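Sunday, after supper

Feet up at last. I have been on them since before 8 and my back is letting me know all about it, but I did want to get a few lines down before bed because otherwise the whole weekend will go by and I'll have nothing but a grocery receipt to show for it.

So. The fruit. I went to the Hegyi stall first thing for potatoes and came home with fruit as well, which is how it always goes with me at Hegyi. The apples were lovely and red, the kind that squeak a little when you rub them on your sleeve, and I can't walk past a mandarin in March, I just can't. Réka says I shop like somebody stocking a boat. She may have a point. I paid more than I meant to and then spent another 300 on the bus ticket because the bag was too heavy to walk with!

The blue cloth is on the table again, the one with the diamonds and the zigzags. I had it folded away in the drawer all winter and I'd half forgotten how much I like it. It makes everything that sits on it look better, even a plain old orange. The room itself is still a muddle — the teal bin is up on its cardboard box with the rice bag sticking out of it, and there's that heap of gray and white stuff by the wardrobe that I keep promising to sort and fold. I did not sort it and I did not fold it. I fussed with fruit instead, which was a lot more fun.

The glass plate is my favorite for this, the one with the wavy edge, since the pattern shows right through it. I like the round things together with a pear or two in between, so it isn't all balls.

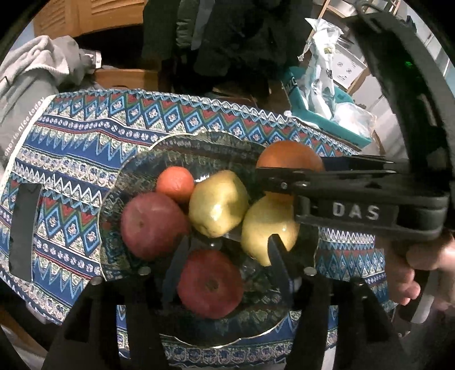
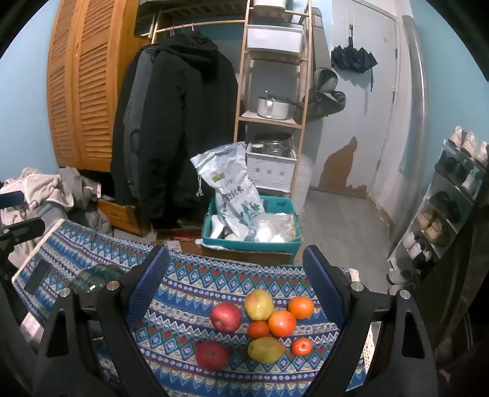
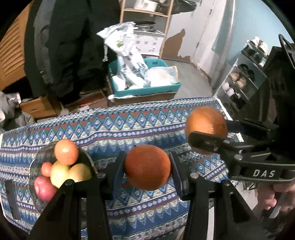

Norbert Tóth wrote back this evening that apples should never be kept with anything else, that his mother gave them a shelf to themselves in the pantry, and that if I leave them in with the pears I'll have mush by the middle of the week. He also wanted to know why I don't put the oranges in the fridge. Well, because I like looking at them, Norbert! A cold orange hurts my teeth, and the fridge is full of soup anyway.

But he got me worrying, so I looked it up, and he's right about the apples (annoying). They hurry everything else along. Pears go from hard as a doorknob to brown in the middle while you're out getting the mail, so from now on they get their own bowl. The mandarins can stay out. They won't last long enough to spoil, the way I go through them.

What to do with the rest of it? I'm thinking of a crumble, the one Bríd Rafferty gave me on the back of an envelope, 300 grams of flour and 40 minutes in the oven. I've made it twice and both times it wanted longer, but my oven is slow on the left side, so I turn the dish halfway. Maybe a bit of orange peel in the topping this time. Bríd would not approve.

Still to do tomorrow: call the Pirkville library about the overdue book, buy thread, find the lid to the small saucepan, and please, please deal with the heap by the wardrobe. I also need to wash my winter coat before it gets put away.

I'm having one more mandarin and then I'm going to bed.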